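Isholm vase in green glass, and the Zaki tumbler

11 October 2019

14 shares
3 comments

Isholm sell this vase as "the only one you'll ever need". I own four vases and use one of them, so I'm not the easiest person to convince. The maker's page also says it suits any bunch from any shop, stands firmly on any surface and never needs a second look. We had one on a table for a fortnight, alongside the Zaki tumbler that Isholm would like you to buy at the same time, and I have a few things to say about both.

First, what it is. The vase is plain green glass with no pattern and no handle. Isholm call the colour "forest", and for once the name on the box is fair. It is a proper dark green. If you wanted the pale bottle green of the old Dumholm vases you'll be disappointed, and the picture on the front of the Isholm leaflet won't help, as it has been brightened until the glass looks like lime cordial.

Dark glass has one clear advantage, and the leaflet skips it entirely: cloudy water doesn't show much. It has one clear drawback too, and the leaflet skips that as well. You can't easily tell how much water is left. With roses and lilies in the same bunch that matters, and I ended up tipping the vase to check, which I wouldn't recommend over a keyboard.

Then there is the claim about "self-arranging" stems. I don't believe in self-arranging stems. A supermarket bunch put in with its tie still on looks much as it did in the shop. Cut the tie and the heavy heads go where they like. Bendik Nyberg, who writes our gardening pages and is kinder than I am, thinks the neck does a decent job with roses. I think the roses were doing a decent job already.

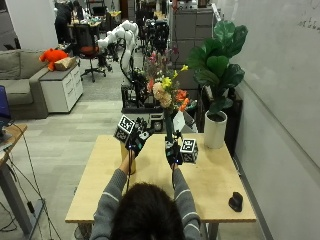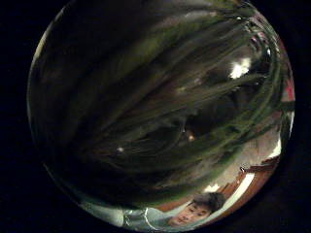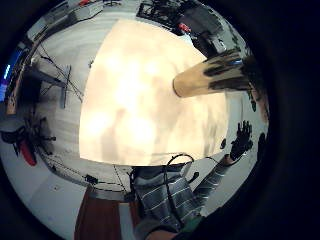 The tumbler is a harder sell. Zaki describe it as a cup for the desk, the car and the garden, and in my experience a cup made for three places is usually right for one of them. It's a straight-sided thing in tan, sold singly or with the vase, and the saving for buying the pair is so small that I had to read the price list twice to find it. If you already have a mug you like, keep it.

I will say that the two sit well together. Tan next to dark green is a safe match, and it looks nicer on a light table than the grey Vikik set I reviewed last year, which made every table look like a waiting room. That is a matter of taste, and Isholm can't really charge for it, though they have had a go.

Cleaning: the leaflet says to use warm water and a soft brush. It doesn't say which brush gets to the bottom. Mine doesn't. I used rice and a drop of washing-up liquid, shaken gently, and rinsed it a couple of times. Don't put it in the dishwasher, whatever the sticker says – the leaflet and the sticker disagree, and I'd side with the leaflet.

Stability: fine on a flat tabletop with a normal bunch and plenty of water. I wouldn't trust it on a windowsill with tall lilies, and I asked Isholm for the weight of the empty vase without getting an answer. Tõnu Šimkus in their sales office did confirm that the first batch was 572 vases and that more are due in November, so ignore the "last few" banner on the shop page.

Who it's for: people who buy one mixed bunch a week and want something sturdy-looking to stick it in. Anyone with a cupboard of vases can leave it alone. Buy the vase without the tumbler if you do buy, and keep the box until you've checked the rim with a fingertip – returns without the box are refused.

200 likes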